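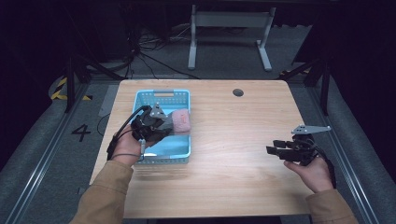

Why does a washing-up sponge come in a pack of 20 now? Went into Wirau for one. One sponge. Couldn't do it. Twenty or nothing, and the twenty were shrink-wrapped and cheaper than the two I used to buy, so of course I bought them, and now they live on top of the fridge looking at me.

This is my whole complaint really. We've stopped being able to buy a small amount of anything. Small amounts used to be normal. The hardware shop near us, Bakos, had drawers. You asked for 5 screws, you got 5 screws in a paper bag, folded over at the top. Paid in coins. Shut in January, and it's going to be a place that does nails – the other sort.

People say bulk is cheaper. Per screw, yes. But I don't need per screw, I need a shelf put up. The rest of the box goes in a drawer, then the drawer won't shut, then I buy a bigger set of drawers from Jivetti and spend a Saturday night swearing at it. Where's the saving in that? Nobody adds in the drawers.

And it's worse if you're skint or in a small flat. Big packs want money up front and a cupboard to go in. Anyone without both pays the corner shop price, every week, for ever. I lived like that for years. You notice.

Food too. A bag of carrots for one person is a punishment. Half go soft. I've eaten more carrot soup than I ever wanted and I dont even like it.

I know the arguments. Packing, staff time, barcodes, somebody has to weigh things. Fine. The market at Bernent manages it, in a town of 3,000 people, with a set of scales and a woman who shouts. Two onions? Two onions. She dosen't sigh either.

So what do I want. A loose shelf. One, in every big shop, at a fair price. Single bulbs, single sponges, a metre of string. Not a refill station with a mission statement and lentils at twice the money – just a shelf.

Meanwhile if anyone local needs a sponge, I've got nineteen.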